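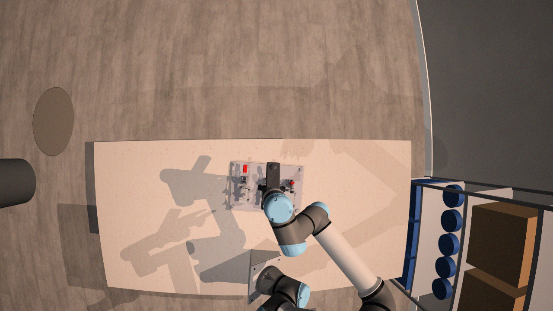

조형예술학부 판화·지역미술사 연구실

제4장 항구의 판화가들: 쳄홀름(Cemholm) 목판화와 지역 미술의 형성

이 장에서 다룰 것
- 작은 항구 도시에 판화가 자리 잡은 과정
- 공동 작업장과 개인 작업의 관계
- 귈레르(Güler) 화첩을 읽는 법
- '지역 양식'이라는 말을 쓸 때 조심할 점

미리 읽어 올 것: 3장 끝의 용어 정리. 특히 판목, 주판, 색판, 에디션. 모르면 이번 장 절반은 안 읽힌다.

4.1 들어가며

쳄홀름은 큰 도시가 아니다. 항구 하나, 등대 하나, 생선 창고 몇 채. 미술학교는 없었고 화랑도 오랫동안 없었다. 그런데도 목판화를 공부하다 보면 이 지명이 자꾸 나온다. 도록 각주에, 경매 기록에, 다른 도시 작가의 편지에.

왜 하필 여기였나. 답은 여러 개고 서로 조금씩 어긋난다. 빛이 좋아서라는 설명이 제일 흔하다. 여름에 해가 길고 바다에서 반사광이 올라온다는 것. 그럴듯하지만 목판화는 유화와 사정이 다르다. 야외에서 이젤 세우고 하는 일이 별로 없다. 스케치는 밖에서, 새기는 건 안에서. 빛으로 다 설명하기는 어렵다.

두 번째 설명은 나무. 조선소에서 나오는 배나무와 벚나무 자투리가 쌌다. 이쪽은 장부가 남아 있다. 판화가들이 조선소에 자투리 값을 치른 기록이 해마다 이어지고, 어떤 해는 돈 대신 간판 글씨를 새겨 주고 갈음했다. 가난한 작가들에게 재료비는 큰 문제였으니 무시할 수 없는 조건이다.

세 번째는 사람. 4.2에서 본다.

4.2 공동 작업장 수르가테

수르가테(Surgate)는 원래 그물 창고였다. 천장이 높고 바닥이 두꺼웠다. 무거운 프레스를 놓기에 알맞은 건물. 처음 들어온 작가는 다섯, 이듬해 여덟. 가장 많을 때 12명이 함께 썼다.

운영은 느슨했다. 회비 있음. 규약 있음. 그런데 규약은 두 쪽뿐이고 그중 한 쪽이 잉크 정리에 관한 내용이다. 롤러를 누가 닦느냐를 두고 싸운 흔적이 회의록 곳곳에 보인다. 미술사 책에는 잘 안 실리는 부분이지만 공동 작업장의 실제 모습을 알려면 이런 기록이 선언문보다 쓸모 있을 때가 많다.

선언문도 있기는 하다. 『쿠타벡스(Cutavex)』라는 얇은 잡지 창간호에 실렸다. 손으로 새기고 손으로 찍는다, 판목을 아끼지 않는다, 항구를 예쁘게 그리지 않는다. 대략 그런 내용. 마지막 조항은 지켜지지 않았다. 관광객이 사 가는 건 예쁜 항구였고, 선언문에 서명한 작가들도 여름이면 돛단배를 찍어 팔았다. 이 모순을 위선으로만 볼 일은 아니다. 겨울 작업을 여름 판매로 버텼고, 두 종류의 판화를 같은 프레스에서 찍었다. 기술도 양쪽을 오갔다.

잡지는 넷째 호에서 멈췄다. 한 호에 300부. 남은 게 얼마 없어서 온전한 한 질을 갖춘 도서관을 찾기 힘들다. 셋째 호는 표지가 두 가지다. 붉은 표지와 남색 표지. 본문은 같은데 권말의 작가 명단 순서가 다르다. 인용할 때 어느 쪽인지 꼭 밝힐 것.

4.3 퇴누 스트라즈스

퇴누 스트라즈스(Tõnu Strazds). 수르가테 초기 구성원 가운데 기록이 가장 많은 사람. 글을 많이 썼고, 편지를 버리지 않았고, 시험쇄까지 모아 두었다. 연구자에게는 고마운 성격이다. 대신 위험도 있다. 그의 눈으로 본 수르가테만 남기 쉽다. 말수 적은 동료들은 그의 편지 속 단역이 되어 버린다.

작업의 특징을 간단히.

선. 굵고 짧다. 둥근칼 자국을 일부러 남긴다. 하늘 부분을 깨끗이 파내지 않아서 찍으면 잔선이 떠오른다. 당시 평론은 이것을 미숙함으로 보았다. 후대는 바람의 표현이라고 읽었다. 본인은 편지에서 손목이 아파서 덜 팠다고 적었다. 셋 다 참고하되 하나로 정리하려 애쓰지 말자.

색. 많아야 세 판. 먹색 주판에 회청색, 가끔 황토색. 색판 맞춤이 조금씩 어긋난 쇄가 섞여 있는데 그 어긋난 쇄를 골라 선물한 경우가 많다. 좋아했던 모양.

주제. 사람보다 물건. 밧줄, 상자, 말린 그물, 뒤집힌 배. 사람이 나와도 등을 돌리고 있다. 다만 초상 연작 하나가 예외고 연습문제 2에서 다룬다.

스트라즈스가 떠난 시기에 대해서는 말이 갈린다. 회비 장부로는 5월까지 이름이 있다. 동료의 회고에는 그 전 겨울에 이미 짐을 뺐다고 되어 있다. 장부를 믿을까 회고를 믿을까. 회비는 떠난 뒤에도 낼 수 있고, 회고는 수십 년 뒤에 쓰였다. 사료 비판의 기본 문제이니 수업에서 토론한다.

4.4 귈레르 화첩

이 장의 중심 자료. 귈레르 화첩은 수르가테 작가들의 판화를 한데 묶은 것으로, 후원자 집안의 이름을 땄다. 수록작 80점. 낱장으로 보관하다가 나중에 장정했기 때문에 지금의 순서가 제작 순서와 다르다. 이걸 모르고 앞에서 뒤로 '양식의 발전'을 읽어 낸 논문이 꽤 있다. 주의.

화첩을 볼 때 확인할 것들.

먼저 종이. 두 종류가 섞여 있다. 얇고 긴 섬유가 보이는 종이, 그리고 두껍고 누런 종이. 두꺼운 쪽은 뒷면에 잉크가 거의 안 배어 나온다. 같은 판목을 두 종이에 찍은 예가 여섯 건 있으니 나란히 놓고 비교해 보면 종이가 선의 인상을 얼마나 바꾸는지 알 수 있다.

다음 서명. 연필 서명이 있는 것, 판에 새긴 모노그램만 있는 것, 아무것도 없는 것. 서명 없는 작품의 작가 비정은 대부분 알페르 에르뎀(Alper Erdem)의 목록을 따른다. 에르뎀은 칼자국의 각도와 테두리 처리를 기준으로 삼았다. 방법은 꼼꼼하다. 하지만 공동 작업장에서는 칼도 빌려 쓰고 남의 판을 대신 파 주기도 했다. 칼자국이 곧 손이고 손이 곧 작가라는 전제가 어디까지 통할지. 에르뎀 자신도 목록 서문에서 열한 점은 보류라고 썼는데 재인용되는 과정에서 '보류' 표시가 떨어져 나갔다. 원본 목록을 볼 것. 도서관 3층에 있슴.

마지막으로 마모. 판목은 찍을수록 닳는다. 가는 선이 끊기고 모서리가 뭉개진다. 돛대 줄이 끊긴 자리를 따라가면 쇄의 선후를 가릴 수 있다. 디지털 이미지로는 잘 안 보이므로 가능하면 실물이나 고해상 복제본으로.

4.5 지역 양식이라는 말

'쳄홀름 양식'. 편한 말이다. 전시 제목으로 좋고 시험 답안에 쓰기도 좋다. 문제는 이 말이 언제 생겼느냐인데, 작가들이 활동하던 때의 문헌에는 없다. 작업장이 문을 닫고 한참 뒤 회고전 안내문에 처음 보인다. 이 회고전에 2,843명이 들었다는 시 기록이 남아 있다. 항구 인구를 생각하면 많은 숫자. 이 전시가 성공하면서 이름이 굳었고, 굳은 이름이 다시 소장품 분류에 들어갔다.

그럼 쓰면 안 되나. 쓸 수는 있다. 다만 무엇을 묶고 무엇을 빼는 말인지 알고 써야 한다. 예컨대 회고전은 여름 관광 판화를 거의 빼 버렸다. 돛단배 판화를 다시 넣으면 '굵은 선, 적은 색, 등 돌린 사람'이라는 정의가 바로 흔들린다. 반대로 옆 도시 작가 중에도 이 정의에 딱 맞는 사람이 있다. 그 사람은 수르가테에 발을 들인 적이 없다.

지역을 기준으로 묶는 방법 말고도 길은 있다. 재료로 묶기(조선소 자투리 판목), 장소로 묶기(같은 프레스), 유통으로 묶기(같은 상점에서 팔린 것). 묶는 기준에 따라 작가 명단이 달라진다. 표 4-1에 네 가지 기준으로 정리해 두었으니 겹치는 이름과 빠지는 이름을 표시해 보기를.

용어 메모

시험쇄: 본 인쇄 전에 상태를 보려고 찍은 것. 수량이 적고 작가의 메모가 남은 경우가 있다.
맞춤: 여러 판을 겹쳐 찍을 때 위치를 맞추는 일. 3장 참조.
비정: 작가나 시기가 확실치 않은 작품에 근거를 들어 이름이나 연대를 붙이는 일.
후쇄: 초판 이후 같은 판목으로 다시 찍은 것. 작가 사후에 찍은 것은 따로 사후쇄라 한다.

연습문제

1. 수르가테 규약 두 쪽(부록 나)을 읽고, 작업장에서 무엇이 자주 문제가 되었을지 추측해 써 보라. 한 쪽 이내.
2. 스트라즈스의 초상 연작 가운데 한 점을 골라 4.3에서 말한 특징과 맞는 점, 안 맞는 점을 적을 것.
3. 『쿠타벡스』 셋째 호의 두 표지본에서 명단 순서가 달라진 까닭을 어떻게 조사할 수 있을까. 답보다 조사 순서가 중요함. 어떤 사료를 먼저 볼지 구체적으로 써야 한다.
4. 자기 고장의 공방이나 작업장 한 곳을 골라 재료가 어디서 왔는지 알아보기. 면담을 해도 되고 문헌만 써도 된다. 면담이면 녹취 동의서 먼저.

다음 절부터는 작품별로 본다. 첫 작품은 화첩 7번 〈뒤집힌 배〉. 도판을 펴 놓고 읽을것.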